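Gallery: a winter of collecting at the Sinham unit

Welcome to the gallery page for Disora, our project to gather everyday handling examples for a learning system. We've been at it since February and we love it, so expect some gushing.

The idea is simple to say and slow to do. A person guides an arm through a small job, such as lifting a cloth or shifting a tub, and the whole thing is saved as one example: what the cameras saw, where every joint was, and when the fingers opened and closed. Then we do it again with things moved a bit. And again! By the time we closed the first set we had 3,681 examples we were happy to keep.

A word on the place

Sinham is a storage unit first and a workshop second, and we wouldn't swap it for a tidy lab. Racking, boxes, bins, odd corners of shadow, a bit of glare off plastic: a learning system that has only ever seen a bare bench gets a nasty shock when it meets a real room, so we leave the background busy and let it get used to the mess from the start. 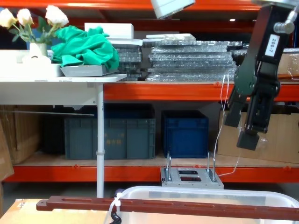
We change the layout between batches as well. A batch is 16 tries at the same job, and after that something has to be different before we go again, even if it's only a bin turned to face the other way or a cloth heaped up where it had been flat. (Cloth is a joy, by the way. It never lands the same way twice, and the folds give the system plenty to chew on.)

What we keep and what we don't

Our first instinct was to bin every fumble. We've softened on that. A try where the fingers close a touch early, open again and have a second go is worth a lot, and we now have 161 of those set aside with their own tag. The ones we still throw out are the ones where the recording itself is bad: a camera drops out, the clocks drift apart, or somebody forgets to press stop and we get four minutes of an arm doing nothing at all.

Every example also gets a short line of plain text saying what the job was. "Put the cloth in the tray" is fine. "Task 4b" isn't, and we spent a very long afternoon in front of a spreadsheet putting that right for the early batches.

How long it takes

On a good day two of us can get through a lot of batches before tea, swapping over whenever the person driving starts to get clumsy. You can see tiredness in the data, with little wobbles just before each grasp. Short turns and plenty of biscuits have done more for quality than any setting we've changed.

Coming up

The next set is called Flaltinska and it's all about reaching into places with a lip or a rim, where the arm has to come in from above and get out again without catching. We're aiming for 700 examples to begin with, and we've already been arguing happily over which tubs to use. More pictures will go up on this page once the first batches have been checked.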